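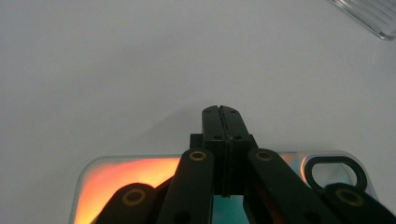
Call for Participants: Household and Shop-Floor Chores Study

The Pitcombe Center for Applied Handling invites adults living within commuting distance of its main building to take part in a paid study of everyday manual work. The study asks how far present-day machines can be trusted with ordinary chores at home and on the shop floor, and where a person is still needed. Enrollment opens in February and will remain open until all places are filled.

Background

Machines that weld, sort and palletize have been in regular use for decades. Chores are a different matter. Clearing a table, folding a dish towel, picking a thin sheet off a flat surface or refilling a parts bin calls for small adjustments that most people make without thinking. Clear plastic is a particular difficulty for many systems, as are shiny surfaces and anything that lies flat. The Center does not take the view that these problems are solved, and participants should not expect to see a finished household robot. The purpose of the study is to record how people carry out such tasks with a simple two-sided gripper held in the hand, and to compare their results with those of an automated arm given the same work.

The study is run by the Center together with Nultia, which is responsible for the automated trials, and Tostetti, which advises on shop-floor tasks.

What participants will do

Each participant attends 6 sessions of up to three hours, including breaks. Sessions begin at 9:00 a.m. or 1:30 p.m. The first session is given over to training and practice, and no results are recorded from it. In later sessions participants complete short tasks at a table or workbench, using the hand-held gripper for some and their bare hands for others. Typical tasks include:

Moving cups, lids and trays from one marked area to another
Lifting clear plastic plates and covers from a smooth tabletop
Sorting small hardware into bins
Folding towels and placing them on a shelf
Packing a carton according to a printed list

Participants also watch recordings of the automated arm attempting the same tasks and complete a short questionnaire on whether they would accept the result in their own home or workplace. Critical answers are welcome and have no effect on payment.

Who may apply

Applicants must be 18 or older and able to stand or sit at a workbench for up to 45 minutes at a time. Both left-handed and right-handed applicants are encouraged to apply. No technical background is required. The Center particularly wishes to hear from people with paid experience in cleaning, food service, retail stocking, light assembly or home care. Applicants with a recent injury to the hand or wrist should mention it on the form so that staff can discuss suitable tasks.

A total of 31 places are available. Current employees of the partner organizations are not eligible.

Payment and conditions

Participants who complete all sessions receive $500. Those who withdraw early are paid for each session attended, and no reason for withdrawal need be given. Parking is free in the lot behind the Ristić Building, where all sessions take place. Lunch is not provided - a kitchen with a refrigerator and microwave is available on the ground floor.

Hands and work surfaces are recorded on video during the tasks. Faces are not recorded. Recordings are stored under a participant number and are used for research only. A full consent form will be sent to applicants before the first session and may be reviewed at home.

How to apply

Application forms are available at the front desk of the Ristić Building and on the Center's study page. Completed forms may be submitted online or returned to the desk by 5:00 p.m. on any working day. Applicants should list the times at which they are generally available and briefly describe any relevant work experience. Applications are considered in the order received, and all applicants will be notified of the outcome in writing.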